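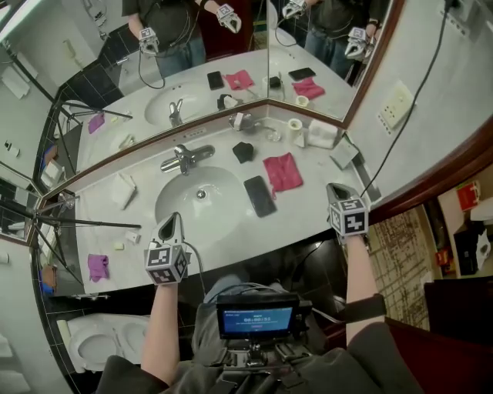
Bathroom counters were the third storage surface we studied in our small-spaces project, after the entry shelf and the kitchen windowsill. Our question was how much of a shared vanity stays open for use when more than one person keeps things on it, and whether a simple layout could keep it open for longer. In the Cordier apartment the basin is set into a white marble top, and the items had spread to both sides of it. A folded white towel lay on the left along with a bar of soap, while a phone, a crumpled red-pink cloth and a small paper roll were on the right. Most of the counters we visited had the same kind of spread, with cloth items taking up more room than anything else.

Background

Our course section was asked to pick a household chore and improve one part of it without buying furniture. We chose putting things away in the bathroom. The earlier group from Otcombe had looked at drawers and cabinets, and their report from January recommended dividers. We did not repeat that work. Drawers hide the problem, and we wanted a surface that people look at every day.

Method

We worked in 2 apartment buildings, Cordier and Flusham, and handed out a short form to residents at both. The form asked which items were left on the counter overnight, which of them had a regular place, and who in the household moved them. We received 43 forms that were complete enough to use. Another group of forms had the first page only and we left those out.

For each visit we sorted the items into wet, dry and paper. Wet items were soap, sponges and any cloth used for wiping. Dry items were hand towels, glasses and personal things such as phones and keys. Paper meant tissues and rolls. We first had a fourth group for cosmetics but it overlapped too much with dry, so it was dropped after the trial visits in Pletville.

Residents were then given a layout to follow. Wet items go on one side of the basin, close to the front. Paper goes at the back on the opposite side. Towels are folded once and kept against the wall. The space directly in front of the faucet is left clear. Phones were allowed anywhere on the dry side, after several residents told us they would not follow a rule about phones.

Results

The layout held up best in households where one person did the wiping down. In shared apartments it usually lasted until the next cleaning and then changed. Soap and paper stayed where they were put. Cloths did not. They were used, dropped near the basin and left there, and by the end of the study the cloths were the main thing residents complained about.

We logged 242 items in total over all visits. Cloths and towels were the largest group in both buildings. Flusham has narrower counters, and residents there had already moved their tissues to the top of the toilet tank before we arrived, which made the paper numbers hard to compare.

The form also asked for comments. The most common one was that there was no place to hang a damp cloth. A few people wanted the glass moved off the counter because it got knocked over. One household had stopped using bar soap for the same reason that we put it in the wet group, the residue it leaves on stone.

Problems

The form was too long. Question six asked two things at once and people answered only the first half. We also did not measure the counters at Cordier until the second round, so the open area for the first round is an estimate and is marked that way in the table.

Next steps

A hook or short rail on the side of the vanity should be tested before any new layout. The materials limit for the course is 300 dollars and we have not spent it. Our revised form is one page and is in the project folder with the visit logs.

Submitted 22 August 2022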